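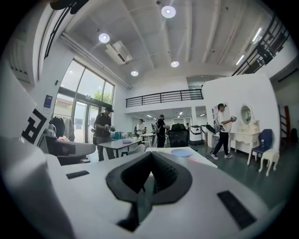
手持夹爪，近景；后面是白墙的大房间。

六月 工作笔记
Kondimura / Setel 区 / Brillska 任务线状态与掉落复核

起因：wiki 上 Brillska 条目的“任务阶段”一节和游戏内表现对不上。条目写的是玩家交出船票后 Brillska 立即从码头消失，转移到钟楼。按这个写法走，读档后有时会在码头和钟楼各看到一个 Brillska，两个都能对话，台词不同。条目讨论页里有人认为是剧情设计（分身），有人认为是缺陷。先把状态变量理清楚，再决定条目怎么改。

环境：本地服，未装界面类模组，语言包用默认。存档槽用 2 号槽，其余槽位清空。每次测试前从同一份基准档复制，不在已走过的档上继续。基准档停在 Setel 码头入口，船票在背包里，尚未与 Brillska 对话。

先记术语，免得以后自己看不懂。

阶段变量：任务日志读取的那个整数，日志文字完全由它决定。
位置变量：决定 Brillska 刷在哪里，只在区域加载时读取一次。
船票标记：交出船票时置位，之后不再清除。
钟楼标记：第一次进入钟楼底层时置位，与对话无关。

以前的条目把阶段变量和位置变量当成一个东西。旧版客户端里它们的值始终同步，看不出区别，更新之后分开写入，问题才露出来。

测试一：正常路线
从基准档进码头，与 Brillska 对话，交出船票，对话结束。此时阶段变量前进一级，船票标记置位，位置变量没有变化。Brillska 仍站在原处，再次点击只给一句短台词。离开码头区域，位置变量在卸载时写入新值。从陆路进钟楼，Brillska 在底层楼梯旁。回码头，已无人。
结论：条目里的“立即消失”不成立，应写“玩家离开码头区域后”。

测试二：对话中途断开
在交出船票的那句台词之后、对话框关闭之前强制断开。重新登录后，船票已不在背包，船票标记已置位，阶段变量没有前进。日志仍显示“把船票交给 Brillska”。再次对话，走的是补偿分支：她会说票已经收到，然后正常推进。
这一分支在条目里没有记录。台词与正常分支只差首句，后面共用。补到台词子页面，不进正文。

测试三：双重出现
交票之后不离开码头，原地存档，退到标题画面，读档，再使用传送道具直接进钟楼。传送跳过了码头的卸载事件，位置变量保持旧值，钟楼标记却在进入底层时置位。钟楼底层另有一个只看钟楼标记和船票标记的生成点，于是那里刷出一个 Brillska。用同样方法传送回码头，码头那个还在。
能稳定复现。跳过读档一步也能复现，说明存档与此无关，关键在传送。讨论页里“读档导致”的说法可以划掉，留一句说明。

两处 Brillska 使用的是不同的对象编号，外观相同。码头那个的检视文字是旧版，钟楼那个的检视文字是新版。条目信息框目前只列了码头编号，需要加一行。

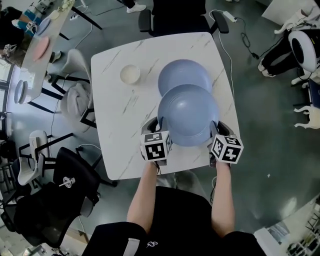 本页最后修改：六月，16:40

测试四：双重出现状态下的推进
先与钟楼的 Brillska 对话：任务正常推进，码头那个在下次区域加载时消失。
先与码头的 Brillska 对话：只有短台词，任何变量都不写入。
两边交替对话：结果取决于是否与钟楼那个谈过，顺序没有影响。
不会卡任务，也不会重复领取奖励。条目里可以放在“细节”一节，不必放警告模板。

掉落部分

Rivas（条目译作“利瓦斯徽片”，译名尚未统一，这里用原文）由 Setel 地下水道的守卫掉落，任务后半段需要一枚。现有条目写“稀有”，未给权重。客户端数据里能看到掉落表，总权重 1000，Rivas 一项占 96。同表还有一个空项，抽中后转到通用表，通用表里没有 Rivas，所以不存在从第二张表补出的情况。

数据文件里的权重不一定等于服务器实际使用的值，因此做了实测。两组，每组击杀 500 次，同一地点同一种守卫。甲组任务未接取，乙组任务处于需要 Rivas 的阶段。装备与技能配置相同，幸运类药剂全部不用。计数由日志脚本完成，按击杀事件与掉落事件的编号配对，背包满时掉在地上的也计入。

甲组：与数据文件的权重相符，没有异常。
乙组：首枚 Rivas 出现之前的掉率明显高于表值，拿到首枚后回落到与甲组一致。

乙组的现象符合任务物品的保底机制，但保底是按击杀次数累加还是按时间累加，这一组数据分不出来。只有首枚之前的那一段有效，而每个档只能取得一次首枚，样本太少。要分清楚需要反复从基准档复制，每次打到首枚为止，记录击杀数和经过时间。脚本目前不会自动还原存档，得先改脚本。

在此之前条目的写法：给出表值，注明任务进行中首枚的概率较高，机制未确认。“稀有”按站内分级标准不对，应降一级。分级模板会自动读取权重，填了数字就不用手工写级别。

脚本问题
日志脚本第一次运行漏掉了一部分事件。原因是客户端在同一个时刻写入多条掉落时会合并成一行，脚本按行读，只取了第一条。改为先按分隔符拆开再解析，之后用人工抽查的片段核对，全部对上。受影响的旧数据整段作废，没有试图修补。合并行在日志里有1000多行，抽查时优先看这些。

另外，时间戳用的是服务器时间，跨过零点时脚本会把后面的事件当成新的一次运行。临时办法是不跨零点测试。长期要改成按会话编号分组。

编辑上的几点
一，“任务阶段”一节改为表格，列出阶段变量、日志文字、Brillska 位置三列。不写变量的内部名称，站内约定不收。
二，“位置”字段写码头和钟楼，各自附条件。
三，旧版行为移到“更改历史”。更新日志本身没有提及这项变动，只能注明为未公布的改动，并引用两个版本的截图对比。旧版截图要重截，现有那张带着自定义界面。
四，“分身”说法不收。游戏内文本没有支持，对象编号不同只能说明是两个生成点。
五，Rivas 目前有两个重定向指向不同页面，一个指向物品，一个指向同名的旧活动。活动那边流量很低，建议加消歧义链接，不动主页面。

存疑
钟楼标记在从屋顶进入时是否置位，没有测。屋顶入口要等任务后半段才开放，按理不影响双重出现，但如果有别的方式提前上屋顶，结论要改。
补偿分支在手机端是否存在，没有测。手机端对话框的关闭时机和桌面端不同，断开的窗口可能更宽。
码头 Brillska 的短台词有一句提到钟声，在钟楼标记未置位时也会出现。可能只是随机台词池没有加条件。再触发几次，记下出现时各变量的值。
Setel 区域加载事件是否会被组队传送跳过，需要第二个账号，先放着。

下次开始前：基准档重新复制到 2 号槽，检查语言包，脚本换成按会话分组的版本，再跑乙组。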